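Home | Projects | Notes | Archive | Contact

The gripper that forgot to hold

July 11, 2023

For the past weeks I did not write here, and the reason is a small red cylinder. I want to put down what happened while I still remember the order of it, because next time I will surely have the same fault and will not find my own paper notes.

The cell is the same one I wrote about in February. The arm works inside a dark bin with sloped walls. It takes the red cylinder, carries it over the green foam block and lays it in the black holder. Then it picks it up again and goes back. The program is called Marikar and it is very boring to watch, which was the purpose. I wanted to run 1000 cycles without touching anything.

I got to cycle 37. The gripper closed, the arm lifted, and in the middle of the travel the cylinder fell. It hit the wall of the bin and rolled to the front. The arm did not notice. It continued to the holder, opened the fingers very politely over nothing, and reported success.

I started again, and it ran for such a long time that I began to think I had dreamed the first drop. Then it fell again, in the same part of the path.

My first idea was the surface. The red is a little worn by now, so I cleaned it and I cleaned the fingers. It made no difference. My second idea was that the grip was too near to one end, so I moved the grip point to the middle of the cylinder. This was better for the balance, but the drops continued.

Rokeya Nanayakkara, with whom I share the room at Lurside, asked me a question which I should have asked myself: is the gripper closed, or is it holding? For me these were the same. In my program they were the same also. I was reading the "closed" signal once, directly after the grip, and never again.

So I wrote the finger force into the log during the whole travel. After two evenings I had the answer. The Sivus controller has a power-saving setting, and when the fingers do not move for a certain time it reduces the holding current. On a short path you never see it. My path over the foam block is slow, because I was afraid to touch the block, and on the slowest runs the current went down before the arm arrived. 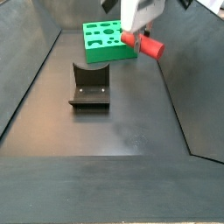 What I changed

The power saving is off for this gripper. I also check the force at every waypoint and not only at the beginning. If it goes under the limit, the arm stops where it is and waits for me. The travel is faster now, although I still go carefully near the holder, where there is not much space for mistakes.

About safety

The cylinder is light and the bin catches it, so the only damage was to my mood. But the same controller is on the Pravon cell next door, and there the arm carries heavier parts over a table where people put their hands. I went there the same day and looked at the setting. It was on. We switched it off together, and I wrote it on the sheet beside the emergency stop.

I am a bit ashamed about the "success" message. The drop I can blame on the controller, but the message was my own code. Every cycle in my old logs says that everything was fine, and I do not know now how many of them I can believe. I have put the old logs in a separate folder.

The new run stopped at 2601 cycles, and it was me who stopped it, to go home. I will try next with the power saving on again and a short path, to measure the exact time before the current drops. If somebody has this number already, please write it in the comments.

4 comments | 2 shares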